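Thread: Texture randomization for flat-object grasping, does the junk on the walls do anything?
Board: Manipulation and Sim > Methods

gridlock_ana
Been through the Kobori write-up twice now and I have a question for whoever here has run it. They train a wrist-view grasp policy in sim, and every episode the floor, the walls and the object's surface get a new texture pulled from a big image pool. Fine, old trick. Their claim is that the object texture does most of the work, and that randomizing the room is close to decoration. They get this from one ablation with 61 evaluation scenes. I have had lunches with a larger sample size.

Has anybody reproduced it?

modupe_b
Hello, Modupe Bako, I maintain the reimplementation at Caltton (the slow one, yes). We reproduced part of it. With object textures randomized and the room left plain gray, our policy did well in plain gray rooms and then lost its mind near brick. With everything randomized it was slower to train and better in every room we tried. So on the room question I disagree with Kobori, and I have told them so in an email they have not answered since July.

Our worst category by a distance is thin flat stuff lying on the floor. Boxes and cans are easy. A board has barely any height to find from above, so the policy leans on the border and on whatever is printed on it, and if the print is busy it will happily aim at the print.

torque_wrench_dad
"Lost its mind near brick" should be the title of the paper.

hexnut
What does your texture pool look like? Ours is 1000 images of gravel and carpet and I'm starting to think the policy just learned to love anything that isn't gravel or carpet.

modupe_b
3000, split between surfaces and actual pictures. The pictures matter for flat objects. If every board you train on is wood grain, the first poster it meets is going to be a shock. Two wrist views from one of our rooms, gripper open, so you can see what it has to deal with: 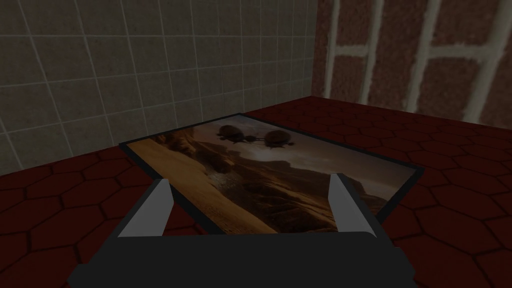
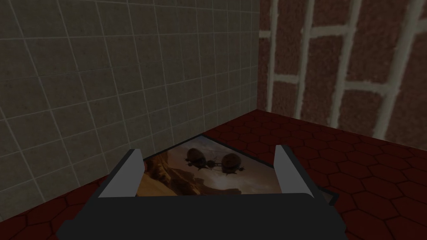 Both are the same room: hex floor, square tile on one wall, brick on the other, desert print with the airships. Gripper open in each.

torque_wrench_dad
I was ready to argue about domain gap and now I only want to know where the airships are going.

gridlock_ana
OK, this is useful. In the first one, the things in the sky look like beetles to me. In the second I'd say a twin-hulled flying machine without thinking very hard. If I can't settle on what it is between two views, I don't love the odds for a small conv net.

And the thin black border is doing a lot. Take the border off and what does your number do?

modupe_b
Drops. I don't have a clean figure because we changed the border and the lighting in the same week, for which I blame the person who did it, who is me. The rerun is queued behind a Brisico job that has been "nearly finished" since Monday.

sim2meh
Going to be the unpleasant one. I don't see what any of this tells you about the real world. No floor I have ever driven a robot over is dark red hexagons, with a brick wall on one side and bathroom tile on the other. You're spending capacity teaching the net about a house built by someone who lost a bet. We render with scanned rooms from Kivance, proper lighting, a few dozen scenes, and we transfer fine.

modupe_b
Transfer fine to what?

sim2meh
To our lab.

modupe_b
And the rooms were scanned in?

sim2meh
Nearby.

hexnut
lol

sim2meh
It's a perfectly normal setup and half the people in this thread do the same. Also your lighting is dim in both of those. If you randomize lighting too, you end up with a batch where the net can hardly find the grout, and the gradient from that is noise. We measured it. Dropping our darkest scenes helped.

gridlock_ana
That one I believe. Dark scenes hurt us too, at least early on. We ended up bringing them in late in training, and that was the only schedule of any kind that survived contact with a second seed.

modupe_b
I'll give you the lighting. We clip the bottom of the range now, though less than you'd want. On the walls I'm staying put. The bet-losing house is ugly on purpose, the idea being that a net can't use "gray tile on the left" as a cue if gray tile on the left means nothing next time. Whether it needs to be THIS ugly is a fair question and I haven't tested it.

What I can say is where the failures were. When we looked at misses on flat boards, a big share had the fingers closing on a strong edge inside the print, a ridge line or a horizon. The policy had the board and picked the wrong edge of it. Randomizing the walls doesn't help with that at all, so Kobori are right about that half. More variety in the prints does help.

hexnut
so the answer to "do the walls matter" is "yes but for a different failure"

modupe_b
Yes. Their ablation was mostly boxes, so they would hardly have seen the edge problem, and their test rooms were plain, so they wouldn't have seen the brick problem either. I don't think they did anything wrong. I think 61 scenes of boxes in plain rooms is a study of boxes in plain rooms.

torque_wrench_dad
Question from someone who fixes conveyors for a living: why not put a depth sensor on it and stop caring what's printed on the thing?

gridlock_ana
Because a thin board flat on a floor is nearly the same depth as the floor. On our sensor the board vanishes into the noise and you're left with a very confident map of nothing.

torque_wrench_dad
Fair. I'd use a suction cup.

modupe_b
Everyone who fixes conveyors says this, and everyone who fixes conveyors is probably right.

sim2meh
For the record, I'd like to see the same comparison with scanned rooms plus your print pool. If prints are what fixes the edge thing, you should get it without the funhouse.

modupe_b
I'll run that. Send me scenes and I'll do 2 seeds each way, border on and border off, lighting left alone this time. Not before the Brisico job clears.

sim2meh
I'd have to check whether I can share the Kivance scans.

hexnut
and there it is

gridlock_ana
I can send ours, they're worse but they're free. Modupe, do you want meshes or just the wall textures?

modupe_b
Meshes please. And the light positions if you have them, ours get guessed on import and it always guesses the ceiling.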